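Ticket 374: Arm lets go of bread above toaster
Project: Breakfast Bench (student robotics club)
Opened by: Mei Thibodeaux
Assigned to: Henrik Schmieder, then everybody
Priority: Low, raised to High by people who had skipped breakfast
Status: Open, workaround in place

Mei Thibodeaux
Pick works. Lift works. The arm travels over to the toaster like it has somewhere to be, stops above the right slot, and opens the gripper about an inch too early. The slice lands flat across both slots. Same result on 5 of 6 tries. On the sixth it went in, and I would love to take credit for that, but I changed nothing. Toaster is unplugged for all of this, per the club rule.

Henrik Schmieder
Is this with the new place height or the old one?

Mei Thibodeaux
There's a new place height?

Henrik Schmieder
There is on my laptop.

Henrik Schmieder
OK, pushed. Pull the Galteo branch and restart the planner. Restart it all the way, please. Closing the window leaves the old one running in the background, where it will keep using the old number and look innocent.

Mei Thibodeaux
Pulled, restarted. Now it goes low enough but the slice hits the metal between the slots and folds. I have a piece of bread shaped like a taco. Log says "place complete, confidence high."

Neusa Vasconcelos
The log says that whenever the fingers open. I wrote it in December, with a note to come back and fix it. Sorry. Changing the message to "fingers opened," which at least is true.

On the folding: I think the depth reading on the toaster is junk. The body is shiny enough to shave in, and the camera keeps finding a second toaster somewhere inside the first one. Can someone put masking tape on the sides and run it again?

Mei Thibodeaux
Taped both sides. The slot position stopped jumping around. Before tape it wandered by almost a finger's width between readings, now it sits still. Two good drops, then a fold. The toaster looks like it's waiting to be painted.

Henrik Schmieder
Then the slot is fine and the remaining error is in how we hold the slice. If the grip is off center, the bottom edge swings. What bread is this?

Mei Thibodeaux
The thick stuff.

Mhairi Gillies
As advisor I'd point out that the competition sheet says "one slice, standard." I have asked the organizers what standard means and they have sent me the same sheet back. Please test with both thick and thin, and please label the bag in the fridge, as somebody from the Flaltamness team made lunch out of our test set.

Ecaterina Grecu
Tried a few things after class. Notes, so we don't all try them again:

- Lower grip force: slice slides down in the fingers during the move. Worse.
- Higher grip force: dents. Also worse, and sad.
- Slower descent: helps. Set to 3 on the speed slider.
- Gripping with the crust facing out: helps a lot. It's stiffer there and doesn't bend when it touches the guides.
- Pausing before release: no difference that I could see.

With the slow descent and the crust facing out I got clean drops until I got bored. Tape is off again. I'd like somebody else to repeat that before we believe it, partly for science and partly because I was also holding the table still with my hip.

Henrik Schmieder
The table moves?

Ecaterina Grecu
The table has always moved, Henrik.

Neusa Vasconcelos
Merged the slow descent as the default. Leaving this open until there's a run with all hips clear of the furniture. Separate ticket for the table. Separate ticket for getting the toast back out, which we have so far been treating as next term's problem.

Mei Thibodeaux
Attaching one from the right slot, going in on the new settings.

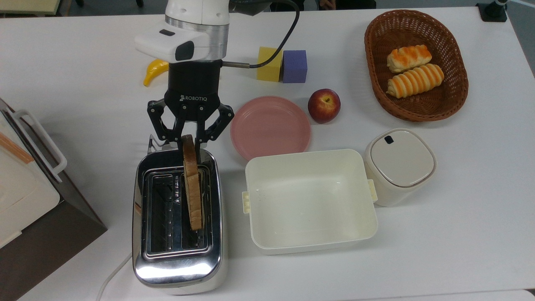
Photo: Breakfast Bench / Ecaterina Grecu. Attached to ticket 374.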